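My third month without dairy

I stopped with cheese in April, and I want to write down how it goes before I forget the first weeks. Milk was easy for me. I never liked it alone, only in coffee, and oat drink does the same job if you don't boil it. Yoghurt was also fine. Cheese was the problem, as everybody told me it would be.

In my family we ate Marín on bread every evening, a thick piece, with tomato and a little salt. I did not think of it as a habit until I took it away. The first week I stood at the fridge at nine in the evening and felt almost angry. I was not hungry – I only wanted that taste and that hour of the day.

So I began to try the replacements. The one from Stedard melts well on toast but it leaves something like candle on the teeth. Gostedetti is better cold, in thin slices, and it costs too much for what it is. After 2 packets I stopped buying it. Then I made my own with cashews, lemon, garlic and yeast flakes, and this is the one I stay with. I soak the nuts overnight, and I use 110 grams for a small bowl, which lasts me until I am tired of it.

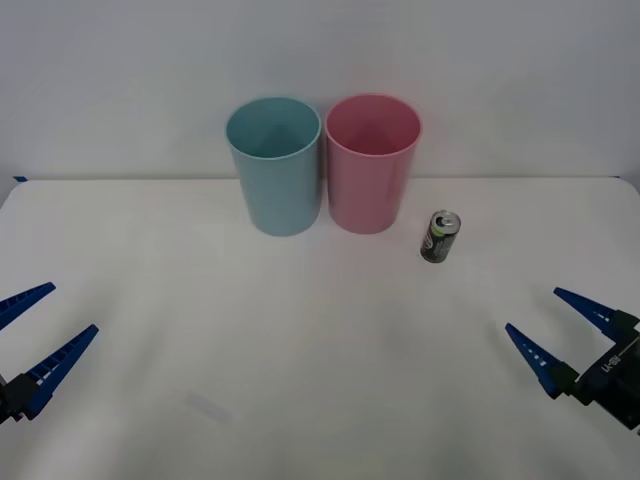
Olga Campos wrote to me under the last post that I am making it too hard for myself. She thinks a person who stops with cheese should leave all the copies alone for a month, and only then taste them, because by then the tongue has forgotten what it is comparing with. She also asked why I don't put miso in the cashews.

I have thought about this a lot. Probably she is right about the month, but it is too late for me to test it. The miso I did try. One teaspoon of the white kind, and less salt. It is much rounder now and I will not go back to the old recipe.

What I still find difficult is eating with other people. At my cousin's birthday there were 26 of us at the table and I was the only one with questions about the soup. I don't like to be that guest. Now I eat something small at home first and bring a dish that everyone can share, mostly the lentil salad with orange.

My doctor checked my blood before I began and B12 was 301, which she said is acceptable, but she wants to see it again in autumn. I take a tablet now, in the morning with breakfast.

Next time I will write about Kandodum, the little shop near the station, and their smoked tofu. I have already eaten too much of it.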